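Grunska Travel Water Filter: a season with it
Posted March 29, 2021

I bought the Grunska gravity filter before a service trip in August, mostly on the strength of its packaging, which promised clean water "anywhere you go" and showed a smiling man on a mountain. I have been on enough of these trips to distrust smiling men on mountains. Still, our old Hopkin pump had a cracked handle and the group needed something that could keep up with hungry, dusty people at the end of a workday.

The idea is simple enough. You fill the upper bag, hang it from something tall, and let the water drip through the cartridge into the lower one. There are no moving parts, and I'll give them credit for that. The hook is another matter. It's a thin loop sewn onto the bag with what looks like shirt thread, and ours started to pull away on the second evening. Diarmuid Egan fixed it with dental floss and it held for the rest of the trip, so the floss gets a better review than the loop does.

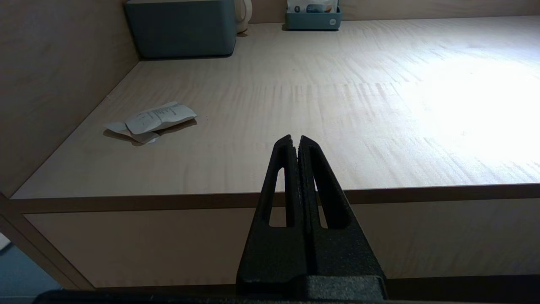
Flow rate is where I start to grumble. Grunska says a full bag empties in 20 minutes. Ours did that once, at home, with tap water. In Dirari, where the tank water carries a fine brown silt, the first bag took most of an hour and the next one was slower. You can backflush the cartridge with the syringe they include, and it does help for a while. The manual tells you to backflush "as needed." We needed to after every 3 bags, which uses up clean water you just waited all that time for.

Letting the silt settle in a bucket overnight made more difference than anything in the box. So did tying a bandanna over the mouth of the bag. If you do both, the filter is tolerable.

Taste was fine, a little plastic for the first day or so. I can't tell you whether it removed everything it says it removes. I had no way to test that, and neither do most of the people leaving five stars. We boiled anything that went to the younger kids in our group and used tablets as a backup. I would do the same again.

Packing it is easy. It rolls up smaller than a pair of socks and went through with our checked bags without a second look. Drying it is not easy. I hung the bags in my kitchen for 2 days after we got home and there were still drops in the corners.

As for the cartridge, the box says it's good for 900 gallons. Maybe so, if you live beside an alpine spring. I wouldn't plan a trip around that number, and I'd carry a spare, which costs nearly as much as the whole kit.

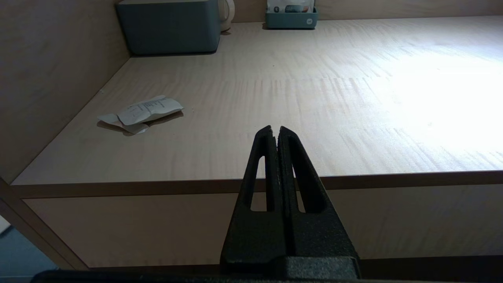 Bülent Yurt: We took the same one to Prerside and had no trouble with the flow, but the water there was pretty clear to begin with. Agree on the loop, ours ripped too. Did you ever try hanging it by the grommets? There's one on each corner of the upper bag and they seem a lot stronger.

I did try the grommets, at home. The bag tilts unless you get the cords even, but they do hold the weight, so use those and leave the loop alone.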